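Workshop notebook, bench 2, Drelldale

April, 7:40 a.m.

In early to get the bench sorted before the Ritura order lands. Box of small parts still under the table from last month, not touching it today. Today = bench top, mat, supplies. Nothing else. (We'll see.)

Mat first. Wiped it with damp cloth and one drop of dish soap, then a dry one. The corner that used to lift is lying flat now after a weekend under the catalogs. Don't use the solvent wipes on it, they leave a dull patch and the patch stays. There's one on the old mat if anyone wants proof.

Agreed layout, writing it down again so I stop getting asked:

mat to the front, nothing stored on it overnight
consumables along the back, behind the mat
tape on the left half, tissues, then pens at the right corner
drinks NOT on the mat, back row only, and take your cup when you leave

Tape: masking for labels and holding things down, clear for covering labels once they're written. Masking roll is for short jobs only. Left on over a month it leaves gum behind and I spent most of an afternoon in Feburary picking it off the Anozie housings with my thumbnail. Fold the end over when you're done, the clear one especially. Lost ten minutes yesterday hunting for the end of it.

Ordered 6 rolls of masking, the 80 ft ones. Clear we have enough of. Tissues low in the cupboard, add to list.

Pens. Went thru the whole drawer box with a scrap sheet and drew a line with each. Dead ones in the trash, weak ones in the jar by the sink for marking cardboard. The good ones back by color, as near as I could be bothered. Please cap them until they click. The pink ones dry out quickest, no idea why.

Color code for the parts log, same as before: blue checked, green ready to go out, orange needs another look. Purple is for Grisoven stuff only so it doesn't get mixed into ours again.

9:15

Back row is how I want it, more or less. Cup, tapes, tissues, pens, all reachable past the mat. Started on the small parts one at a time in the middle of the mat, the little black one with the colored segments along the top first.

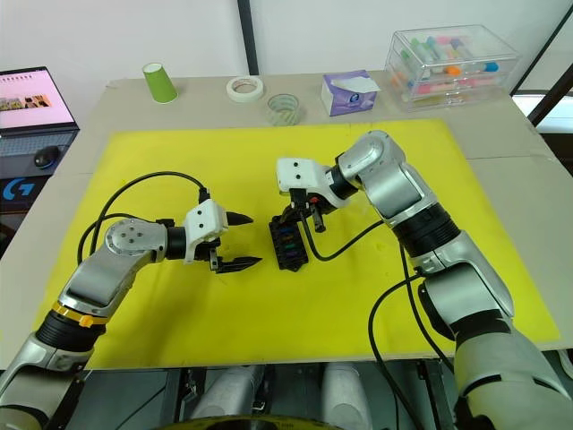
Grisoven left a comment on the shared page about this, saying tapes should go in a drawer and not out on the table at all, since they pick up dust on the sticky edges and then the edge of every strip looks dirty. Also asked whether two rolls side by side really need that much room.

Fair on the dust. Had a look at the side of the older roll in the cupboard and yes, gray fuzz all the way round. But drawer means everyone opens the drawer with full hands, or doesn't bother and the roll ends up on the floor. Compromise — rolls out during the day, in a zip bag at night. Trying it for 2 weeks. If the bags vanish we go back to the drawer.

11:05

Parts log. Number 713 is in there twice, once in blue and once in orange, in different handwriting. Can't be both. Put a pencil mark next to each and left them. Whoever wrote the orange one please say what was wrong with it, "look again" doesn't tell me anything.

Labels: write first, stick second. Pen on a label that's already on a curved part comes out like a doctor's note. Let the ink sit a minute before the clear tape goes over or it smears, green worst of all.

Light over the left end still flickers. Reported again.

Left to do:
zip bags, small size
tissues
second cloth for the mat, the first one is shedding
ask Ritura if the order comes in trays or loose — need to know before I clear the shelf
box under the table (no)

Stopping for lunch. Mat clear by six please, whoever's on this afternoon.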